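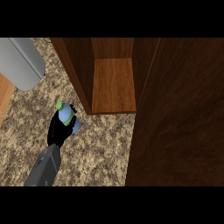

# Granite counters and the rest of the kitchen — quick notes

August 14, 2020

Typing this up fast before dinner. People keep asking what I use on the counters so it's all going in one place. Speckled granite, beige and brown sort, but most of this goes for any natural stone.

## Every day

- Dish soap, warm water, soft cloth. A couple drops of soap, no more. Too much leaves a film and then you blame the stone.
- Rinse the cloth, go over it again with plain water.
- Dry it. Old dish towel is fine. Skip this and you get streaks, esp. under the window.
- No vinegar. No lemon. No bathroom spray. The stone might take it, the sealer won't.
- Busy patterns hide crumbs. Run your flat hand over the counter before you roll out dough — you'll feel what you can't see.

## Is it time to reseal?

Water test. Spoonful of water on the counter by the sink, walk away for 11 minutes, come back and wipe. Dark spot under it = needs sealing. Still beading = leave it alone.

I did mine in May. Wiped down the night before, let it dry overnight, sealer on with a rag, small patches at a time. Buff off the extra before it dries or you'll be scrubbing haze for a week. Read the can for times, they're all diferent. Stayed off it till the next day and ate sandwiches standing up.

## Stains

**Oil.** Baking soda and water, thick like peanut butter. Spread it on, plastic wrap over, tape the edges, leave overnight. Scrape off with something plastic. Might need a second go. The ring from my olive oil bottle took 3 rounds and now the bottle lives on a saucer.

**Coffee, tea, wine.** Same idea but mix the baking soda with hydrogen peroxide, the regular drugstore kind. Try a hidden corner first, specially on dark stone.

**Dried-on dough, candle wax.** Old plastic card held nearly flat. Ice cube on the wax first.

**Hard water crust at the faucet.** Soap, soft brush, patience. I don't have a magic one for this. If you do, write to me.

## Sink and drain

- Smelly drain: kettle of hot tap water (not boiling if you've got plastic pipes), squirt of dish soap, let it run.
- Pull the rubber splash guard off the disposal and scrub the underside. That's usually the smell.
- Bacon grease goes in a can. Can goes in the freezer, then the trash on pickup day.
- Sponge — wring it out and stand it on edge. Mine gets swapped every other Sunday and the old one goes under the sink for floors.

## Cutting boards

Wood ones: wash both sides even if you only used one, or they cup. Stand up to dry. Mineral oil when they look pale. Rungnapa Wannasri down the road does hers with coarse salt and half a lime first, scrubs the onion smell right out. Works great, just do it IN the sink. Lime juice and stone counters, see above.

Board slides around? Damp paper towel underneath.

## Drawers and shelves

- Sticky wooden drawer: rub a candle stub along the runners.
- Lids stored upright in a dish rack inside the cabinet. Best cheap fix in my kitchen.
- Masking tape and a marker next to the fridge. Date everything. Soup looks like gravy looks like soup.
- Spices: if you open the jar and smell nothing, toss it. I found a paprika from two houses ago.
- Shelf liner, the 99 cent roll from the hardware place in Cillbridge. Cut it a bit short so it doesnt curl up at the front.

## Burnt pans

Cover the burnt part with water, big spoon of baking soda, simmer till the bits lift. Wooden spoon for the stubborn ones. Stainless only — don't do this with aluminum, it goes dark. Cast iron gets salt and a paper towel, then straight back on a low burner to dry.

## Still to write up

- oven door glass, the gap between the panes
- getting tumeric out of a plastic bowl (I've given up twice)
- the freezer list, which needs retyping

Timer's going. Beans are done.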